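Grakport Hand Gripper Pair, reviewed after a full term in our student robotics club

I help run the after-school robotics club at Posholm, and I promised a few of the other advisors I'd write up the Grakport hand grippers once we'd had them long enough to have an opinion that wasn't just excitement. We bought the pair in February, so the new-toy glow has worn off and the first scratches have gone on, and I think I can be fair about them now.

A little on how we came to want them. For years our club did what a lot of clubs do, which was line followers, then sumo bots, then a mad scramble before the spring showcase. This year Osian Pritchard, one of our seniors, stood up at the planning meeting and said he wanted to teach a machine to tidy a table. He'd been reading about people who show a robot how to do a chore by doing it themselves with a gripper in each hand, and he had a whole folder of printouts (stapled, even!). Half the room was sold before he sat down. The other half wanted to know if they could keep doing sumo bots as well, and yes, they could, and they did.

We looked at building our own grippers first. One of the Peltden kits got as far as my shopping cart, but it assumes you have a good printer and a lot of free evenings, and we have a fair printer and a bus to catch. The Grakport pair comes assembled apart from the pads and the mount plates on top, and our first session with them was recording practice instead of sorting screws, which suited everyone except the two kids who really do love sorting screws. 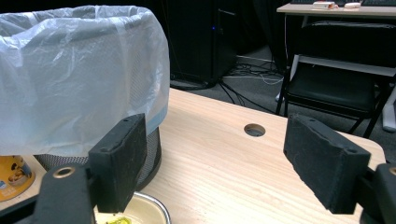 Grip is where the Grakports have won me over, and I say that as someone who fussed about it from the start. The ones we tried at a workshop last year had hard rubber tips, and anything thin or shiny shot out of them like a bar of soap. I kept putting off the decision for that reason alone. These have black foam pads, broad ones with a slightly fuzzy face, and they're screwed on through small holes, so a tired pad can come off and a fresh one can go on without any glue. They open nice and wide, too. The foam is gentle on flimsy things, and our kids have picked up everything from a pencil stub to somebody's granola bar. The hard tips would be better for small metal parts, I should say. If your project is nuts and bolts, borrow a set before you spend the money.

The squeeze itself takes getting used to. There's a springiness to it that felt heavy to our freshmen, and a couple of them switched to two-handed squeezing in the first week, which defeats the purpose when you're supposed to have one gripper per hand. By the third or fourth meeting their hands had learned it. I have a bit of arthritis in my right thumb and I'm good for maybe one short session before I hand it over to somebody younger, so if you have students with hand trouble of any kind, plan for them to run the recording side or do short turns. Osian made up a rotation on the whiteboard and it has worked out so well that I've stolen it for other activities.

Now, the cables. Each gripper has a black cable, and I'll be plain, this is my biggest complaint. They're long enough, I'll give Grakport that, but they're stiff, and they tug at your wrist if you reach across your body. Two people working the same table will have a knot before they have a recording. We've gotten into the habit of letting each cable drop off its own side of the table down to the floor, left hand to the left and right hand to the right, and then the rule is that you don't walk around the table, you step back the way you came. It sounds fussy written down. The kids do it without thinking now, and they shout at me when I forget.

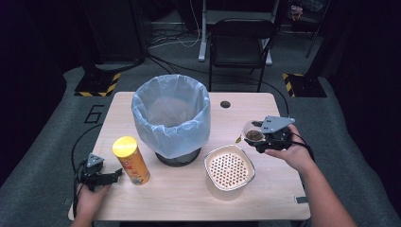 Setting up a chore to record is half the fun, and the software that comes with the grippers mostly stays out of the way. You name your task, you press the button, you do the thing, you press the button again. It keeps up to 98 recordings in one folder and then makes you start a new one, with a polite little message that the kids have learned to groan at. Our longest afternoon got us 41 good ones in the scraps task, meaning crumbs and leftovers on a table with a wastebasket at the back of it, and we threw out a fair few more where somebody sneezed or started laughing. The playback is slow to load on our older laptops. Bring a snack.

What the manual doesn't cover well is how to choose a task in the first place, and I'd love to see a page or two on that in the next edition. We began with something much too grand. Osian's first plan had folding, stacking, wiping and sorting all in one go, and the recordings were a mess, with everyone doing the steps in a different order. We cut it back to one table and a few everyday things, and we talk through the order out loud before anyone picks up a gripper. For a club with mixed ages, that talking has been as useful as anything else. Our quietest sophomore turned out to have very firm opinions on when you throw away a wrapper.

On repairs: we've had one pad start to peel at a corner and one mount plate work itself loose. The spare pads from Grakport were out of stock when I needed them, so I ordered from Vasconcelos, who sell a foam that's a touch thicker. It cost us 66 dollars for a pack that will probably outlast my time as advisor, and the kids say they like the thicker ones better. The mount plate just wanted its screws tightened. Check yours every couple of weeks, since the manual leaves that out too.

Would I buy the pair again for the club? I would, and I'd buy them earlier in the year. They've survived being dropped, sat on (once, by me) and carried home in a backpack with a leaky water bottle. I'd take off a star for the stiff cables and the slow playback, and I'd give half of it back for the pads. If you only have a handful of students and a short season, a single gripper might do you fine, though Grakport only sells them as a pair, so you'd want to find another club to split with. We're still deciding what to record next year. Osian graduates, but he has left us his folder, staples and all, with a note on the front about laundry.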